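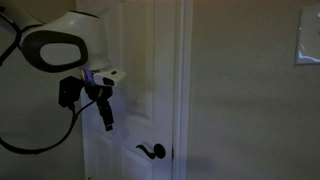 # Testing Copper Runs Between the Two Labs

I picked this project because I had never made an Ethernet cable that worked the first time, and I wanted to spend a term finding out why (my family has heard far too much about it since September). My partner was Ebuka Adeleke, who has steadier hands than I do and did most of the punching down.

The plan was to join the Forau lab to the Luo lab with 6 new cable runs, end them on a patch panel at one side and wall jacks at the other, and then test each one properly. We bought our cable from Plinach in a 1000 foot box, and used 663 feet of it, including the pieces we ruined while learning.

## Pulling and terminating

Pulling took much longer than we had planned! We labeled both ends of every run before cutting, using the T568B color order throughout. At the panel we kept the twists in each pair right up to the contact, as our textbook says to, and left a little slack behind it in a loose loop.

## Results

Our Evetti tester checks the wire map first and then the length. Four runs passed right away. Run 3 had a split pair, which a plain continuity check had missed completely, and I was quite proud of us for catching it. Run 5 had an open on pin 7, and Ebuka fixed it by punching that one wire down again. After both repairs we copied a folder of 3000 small files across each run, and every copy finished without an error.

## What I would change

I would practice on scrap for a whole afternoon before touching the real panel, and I would write the labels bigger. We also never measured crosstalk, as our tester can't do it, so I can't say how the runs would hold up at higher speeds. Ebuka would like to borrow a better tester next term and go back over all of them, starting with run 3.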